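The desk, month eleven

I have a theory that any flat surface in a house will fill up until it reaches the height of the nearest windowsill. The desk has been my test case. I bought it in January on the understanding that it would be for work and for nothing else, and I even said so aloud, to an empty room, like a man opening a supermarket.

It has a grey marble pattern, which I chose because it looked calm. The shop in Drellum had 35 different tops and I went round them all twice. What I didn't ask is how well a calm surface shows up everything you put on it. Very well, as things go. A paperclip looks like evidence.

Let's start with keyboards. I own more than one keyboard. I have one pair of hands and they tend to want the same keyboard at the same time, so I can't defend this. The white one with the mint green keys was bought purely for its looks and types like a tray of boiled sweets. I keep it out because putting it away would mean admitting what I paid.

Then there's the charging cable. White, long, far longer than the distance between any socket and any phone in my life. I coil it. By teatime it has uncoiled and gone for a wander. The little round puck on the end of it is the only part that does any work and the rest is just travel. I bought a packet of Butoneck cable ties to deal with it, 100 in the bag, and have used 8, all of them on other cables.

The chessboard is harder to explain. It folds, and that was meant to be the point: fold it, shelve it, take it down of an evening. It's been open for most of the year. The pieces live in a biscuit tin in another room, so what I have in practice is a very smart checked mat.

As for the block phase, we'll say only that I read an article about fidgeting.

My one real success is the rail along the back, with a black basket hanging off it on clips. I'd seen something like it on the Salix site and spent a whole evening working out the fixings. There's a clear holder up in the corner as well. It was going to be for pens. The pens are in the kitchen, where they have always been and where I now suspect they're happy.

The wallpaper stays, by the way. Several people have asked. It's called Nguyen-Tran Swirl on the invoice, mint and pink and charcoal, and yes, it does seem to move if you've skipped lunch.

So the plan for the weekend is one keyboard out, the rest in a drawer, and the board folded. I said the same in the spring, but I didn't have a drawer then.
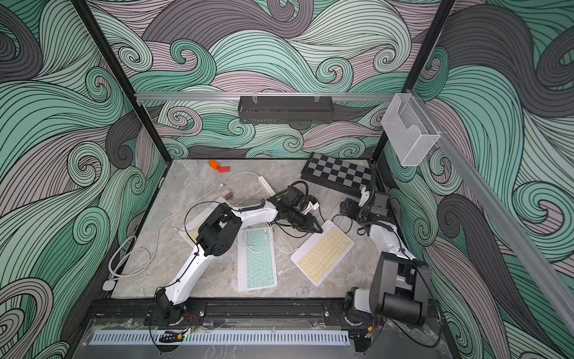 The drawer, I should say, is currently full of instruction booklets. I'll need to go through those first, and two of them are for a kettle.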